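Sesetti compares two grippers on a crowded kitchen counter

October 27, 2019

Sesetti, the small automation shop in Sulard, has finished the first part of a side-by-side test of two robot grippers and says it will keep both of them for now.

The two units are a black gripper with angular fingers, which the shop has used on its bench arm for most of the year, and a soft-finger model from Rüegg that arrived in September. Both were run on the same arm with the same controller and the same grip force limit. The only things changed between runs were the gripper and its mounting plate.

The task was simple to describe. The arm had to reach across a counter set with dishes, take a mandarin off a plate and put it down on a tray - without touching the mugs or the bowls. 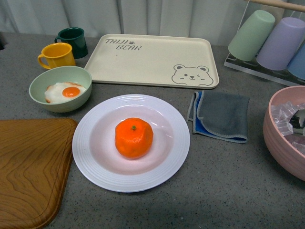

Sesetti ran 481 attempts with the angular gripper and 439 with the Rüegg. The Rüegg total is lower because one of its fingers had to be replaced and the shop had booked the arm for other work by the time the part came in.

Tavion Lyons, who ran the test, said the soft fingers did better once they were on the fruit. They left fewer marks on the peel and needed less exact placement. Getting there was the harder part. The Rüegg is wider when open, and it bumped the plate rim on 11 attempts. The angular gripper did so twice.

"If you clear the counter, the soft one wins," Lyons said. "We don't want to clear the counter."
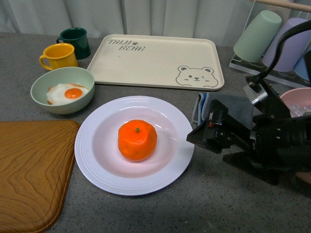

The angular gripper on the approach to the mandarin.

The angular gripper had its own problem. At the higher of the two speeds it sometimes closed a little early and pushed the mandarin toward the rim of the plate. Lyons put that down to the controller settings and said a slower close fixed most of it, at the cost of a longer cycle.

Camera placement was held the same for the whole test. Sesetti had planned to compare a second position lower down, but that was moved to the next part along with a newer version of the controller software, Mistetano.

The next part will use the same dishes and add lighter objects, starting with plastic cups. Lyons said the full set of run logs will go out to the shop's customers when that work is done. The Rüegg gripper goes back on the arm first.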